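Spare parts, second turns

Paula Anghel repairs desktop computers at Storkden, a workshop that takes in machines from offices and passes them on to schools and clubs. She has been doing it for 3 years, and she starts each one the same way, with the side panel off.

"Memory first," she says. "Half of the computers that come in and won't start have a module that isn't seated. You take it out, clean the contacts, put it back and press until the latches close."

She prefers boards where the slots can be reached without moving cables. She likes white latches, too, as they are easier to see against a green board.

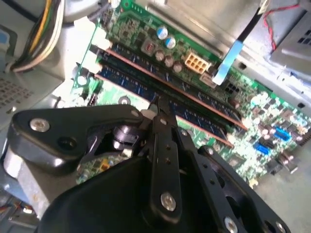

Keeping the bench clear

Anghel keeps no more than one open case in front of her. Screws go into a tray as they come out, and cables are tied back before she touches the board.

"I used to have four on the go," she says. "I put the wrong memory back in the wrong machine and lost an afternoon finding out."

The work area is backed by horizontal aluminum slats, with a gray panel mounted low down on them. Anghel says she would not go back to painted board, which chipped at her last workshop. The slats wipe down with a cloth at the end of the day.
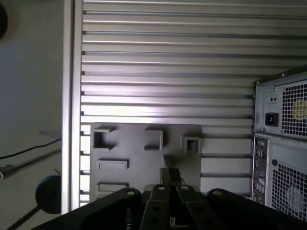

Ohemaa Annan would like to see fewer machines repaired and more of them stripped for parts, arguing that an old computer with a new drive is still an old computer. Anghel has heard that before and does not agree.

"A school that needs to write letters and look things up doesn't need a new one," she says. Storkden sent out 1170 computers last year. Her own target is 3000, and she expects to need a second bench by October.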